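Call for Young Writers: Short Chapter Stories for Ages 7 to 10

Virnodance Press is looking for writers between the ages of 9 and 14 to take part in its next story collection. The book will be made up of short chapter stories written by young people for readers a little younger than themselves. The last collection, The Kusilar Bus, is still in print and can be borrowed from most of the libraries in the Hadero area.

We want stories in which one strange thing happens in an otherwise normal life. A boy finds that his shoes will only walk uphill. A family moves into a house where the stairs change their number. The strange thing can be funny or a bit scary, but please keep it suitable for a seven-year-old reading alone. No fan fiction, please, and no stories that use characters from games, movies or television.

What to send

Your story should have 3 chapters and be no longer than 1,000 words in all. Give it a title. Type it if you can, with a space between the lines. Handwritten stories are fine as long as we can read them. Number the pages and put your first name and age at the top of each one.

You may send one story only. It must be your own work. A parent or teacher can help with spelling but should not rewrite sentences. Stories written by two friends together are allowed if both are in the age group, and both names will be printed.

Drawings are welcome but do not affect whether a story is chosen. We use our own illustrators for the finished book.
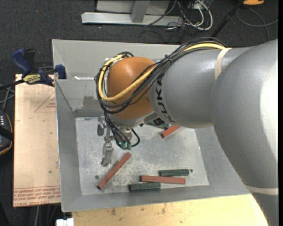

A KUKA robot arm over an open grey metal bin

Every story is read by two people. We read without looking at the age first, and then look at it afterward so that the final list has a mix of younger and older writers. For the last collection we received 189 stories and printed fourteen. If yours was not picked then, you can send it again if you have changed it, or send a new one.

Writers whose stories are chosen will work with an editor by email. This usually means two rounds of changes. The editor will ask questions, such as why a character keeps a secret or what the weather is doing in chapter two, and you decide how to answer them. A parent or guardian is copied on every message. Please be sure you have time for this before you enter.

Each chosen writer receives $90 and five copies of the book. You keep the rights to your story. We ask only that you do not publish it anywhere else for one year after the collection comes out. A parent or guardian will need to sign a short agreement.

How to enter

Send your story as an attachment or bring a paper copy to the front desk of the Hadero Public Library. Include a separate page with your full name, age, town, and the name and phone number of a parent or guardian. Paper copies cannot be returned, so keep one for yourself.

The collection will be published in October. Everyone who enters will get a reply, including those whose stories are not used. We are not able to send written comments on each story.

Teachers who want to enter work from a whole class should write to us first for a group form.

Posted April 4, 2021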